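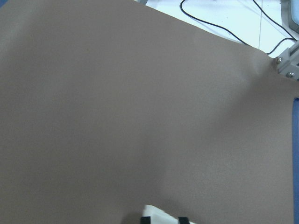
Pre-camp safety walk, Silo field
Checked 15 June 2024, morning, before the first group

1. Playing surface
OK, mostly. I walked the whole turf end to end and found one lifted seam by the far goal, maybe as long as my shoe. Glued it and put a cone on it. Please leave the cone there until lunch, even if it's in the way of your favorite drill!

2. Goals
OK. Both are anchored and I gave them a good hard shove from behind. The net on the parking lot side has a hole I could get my fist through, so I tied it up with cord — ugly, but a ball won't go through it.

3. Goalkeeper gear
Needs work. We have 15 helmets and 3 of them have chin straps that won't stay snapped. I pulled those and locked them in the Visser shed. Kickers and leg pads are fine (smelly, but fine).
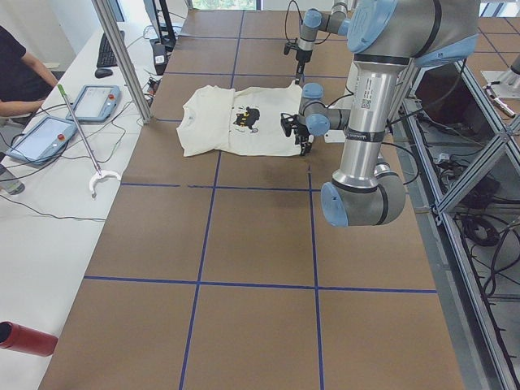 4. Sticks and balls
OK. I ran my hand down every loaner stick looking for splinters and retaped two grips. Mouthguards are a must, no mouthguard means no scrimmage, and I don't care how good your backhand is.

5. Water and shade
OK. Both jugs are full and the big tent is up. I'd love a second tent by the November clinic, so I've asked Truvilance what they'd charge us to rent one.

6. First aid
Needs work. The kit is stocked except for cold packs, and we go through those like candy. I've put in an order with Plasora for a box of 29, and in the meantime there's a cooler of bagged ice behind the bench.
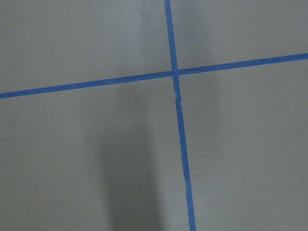
The ice is in the cooler with the red lid, so please don't put your sodas in it. Coaches, sign the sheet on the shed door once you've read this, and text me if you spot anything I missed.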